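What I Learned From Renting Out the Back Bedroom

I have lived in Hosbridge for 18 years and in that time have formed strong opinions about everyone's laundry, including my own. In April I rented out the back bedroom and found that other people have opinions too. 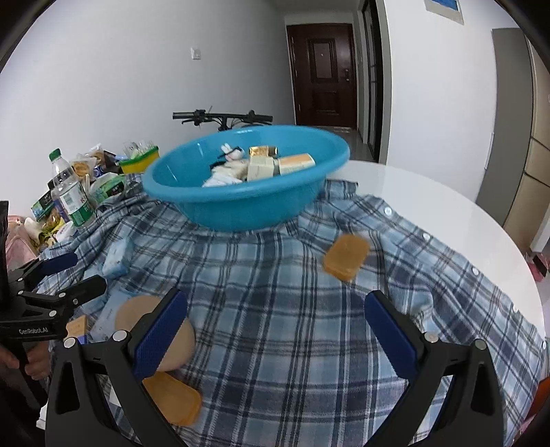

The lodger

Ibrahim Okeke came with two suitcases and a drying rack. I own a dryer. I mentioned the dryer on the first evening, and again at breakfast, in case he'd missed it. He said he'd seen it, thank you, and went off to find the sunniest window in the house, the one I had been using for a fern.

The fern lives in the hall now. It's not thriving, but it never was.

His position is that dryers eat clothes. He pulled the lint out of my trap, held it up and said, "This was a towel." I've been thinking about that towel ever since. My position is that I am fifty-three and have 7 good hours in a day, and I don't plan to spend one of them turning shirts inside out.

The electric bill

Then the bill came. I will not pretend it was a miracle. It was 15 dollars less than the month before, and part of that was surely the weather. Ibrahim didn't say a word about it. He just hummed, which was worse.

I took the matter to my neighbor Paraschiva Matei, who has hung her wash outside through every kind of Hosbridge spring and whose sheets are so white they hurt. I wanted an ally. What I got was a bag of clothespins and forty minutes on stain removal, most of which went: cold water first, plain soap, rub the cloth against itself, then leave it alone. "You fuss," she said. I have been told this before, though usually about parking.

Where things stand

I hang the shirts. The towels still go in the dryer, as I did not come this far in life to dry my face on a roof shingle. Socks are under discussion. Ibrahim has a system for socks, where they go up in pairs by the toe, and I have a system too, where I find one of them in June behind the machine.

The pins from Paraschiva are the old kind with no spring, and they drop off in any wind over a whisper. I've got a blue jersey of mine in her hedge as I type this. It's been there since lunch. I can see it from the kitchen, and she can see it from hers, so I expect I'll hear about it by supper.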